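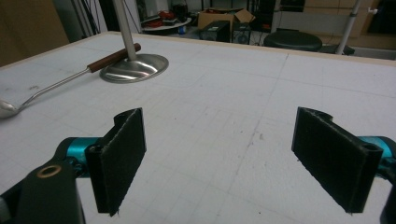

How long should I leave lime plaster before painting it?

Four weeks for a thin skim and a good deal longer for full three-coat work, going by colour and a meter reading and not by the calendar alone.

hox_k
Posts: 145
Going into more detail on the above. The room is a ground floor back bedroom, solid brick, north facing. Two coats of lime putty plaster went on in February over the old scratch coat. The wall is pale across the middle but still grey low down and in the corner by the chimney breast. I have a tin of Vemberg mineral paint and would like to get on with it.
Kalliopi

tarrow
If it is still grey it is still wet. Leave it alone.

F_Brennan
Colour is a fair guide but it tells you about the surface only. Lime sets by taking up carbon dioxide, and it needs a little moisture present to do that. Dry it too fast and you get a weak, dusty face. Cut a small nick somewhere hidden and put phenolphthalein on it. Pink means the lime there has not carbonated yet.

What is the paint? Silicate and limewash can both go on earlier than an emulsion.

hox_k
Silicate. The tin says two coats, 80 minutes between them, which seems short to me. No mention of lime plaster on the label, only "mineral surfaces".

oldmortar
Disagree with Fiachra on the indicator. It is useful for a conservation report and not much use for deciding when to decorate. A silicate paint is alkaline itself and does not care whether the plaster behind has fully cured. What matters is free water. I have put limewash on plaster that was under a week old and it is still there.

F_Brennan
Limewash, yes. I would not assume the same of silicate from a tin, as many of them carry some acrylic. Check the data sheet for the organic content and the vapour resistance. I take the point that full carbonation is too strict a test - it can take years at depth.

tarrow
Grey low down and by a chimney might not be the new plaster drying at all. Is the flue capped? What is the ground level outside?

hox_k
Capped, no vent that I can find. Outside ground is 200 mm above the inside floor along that wall.

tarrow
Then you have found your damp. No paint will sort that out.

oldmortar
Agreed on that at least. Vent the flue top and bottom and dig the ground back before you open the tin. Keep a window ajar, no dehumidifier.

F_Brennan
A dehumidifier on a low setting is fine once the plaster has gone hard. I would not run one in the first fortnight.

oldmortar
I would not run one at all in a lime job, but we have had that argument before.

hox_k
Thanks, all. The data sheet gives under 5% organic content. I will get the flue vented first and leave the corner until it matches the rest of the wall. Does anyone know if the pale section can be painted now and the corner later, or will the join show?

F_Brennan
It will show. Do the whole wall in one go, corner to corner.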